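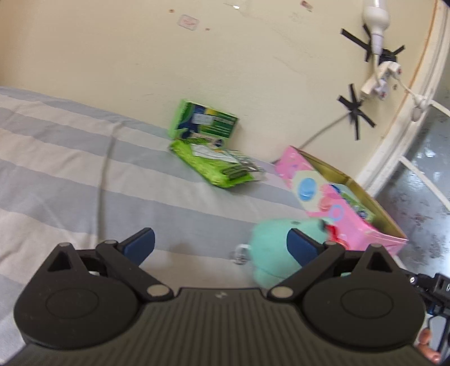
Laltora hand-held gripper kit: progress report to the equipment fund, May

The trial of the Laltora kit is a little past its midpoint. The grant covers the hire of two kits, the recording software and operator time. The target is 2000 usable recordings of ordinary household packing, and we passed 1000 this month.

Of the recordings made so far, 207 were rejected. Most of the rejects came from the first batch, before operators had learned to keep the fingers in view. We have since rewritten the setup sheet, and in the latest batch 92 per cent were accepted on first check.

Work is done in ordinary homes, on beds, benches and floors. Operators use whatever small goods are at hand, such as soft toys, cardboard boxes and biscuit tins. Soft items are the easiest to pick up. Flat packets on a bedsheet are slower, as the fingertips tend to catch the fabric.

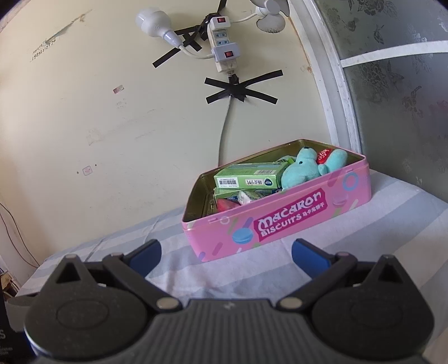 Packing into a container takes the longest. The fingers have to open again once they are inside the walls, and in a small tin there is not much room for that. We asked Laltora for a narrower fingertip and were told one is planned, with no date given.

The grip is comfortable for short sessions, but operators report sore wrists by mid-afternoon, so we have moved to shorter shifts. One trigger spring was replaced under warranty.

Spending is on budget. We ask that the second hire period go ahead as planned. The comparison with the Flamgate kit will start once the remaining recordings are in.

Related reports
Flamgate kit: quote and hire terms
Abou Zeid wrist support: first impressions
Ukby recording software: licence renewal
Setup sheet for home operators, revised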